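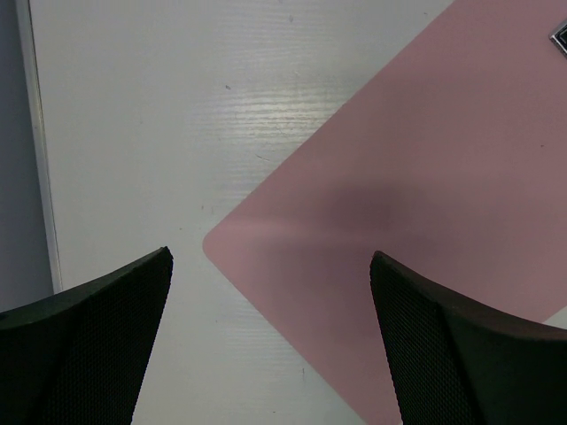
Pink mat on the white tabletop

Is the Sondik giveaway video a scam?

My aunt keeps forwarding me a viral clip where a guy hands out cash outside a store, and the text under it says the first 627 people to pay a $6 "release fee" get $127 back. She's already paid twice! Has anyone here gotten a cent out of this? It's been all over my feed since February.

Margus Lill
Yep, scam. My cousin fell for the same thing when it was called Rereo, same wording and everything. Have your aunt call her bank today, tell them about both payments and ask for a new card. Then report the post (three dots, top corner) and save screenshots first, they take these down and put them right back up under a new name.

Raudsepp
never pay to get free money lol

Zirasberg
What Margus said. Also watch out for the "refund agent" who messages after, mine wanted over $127 and my login.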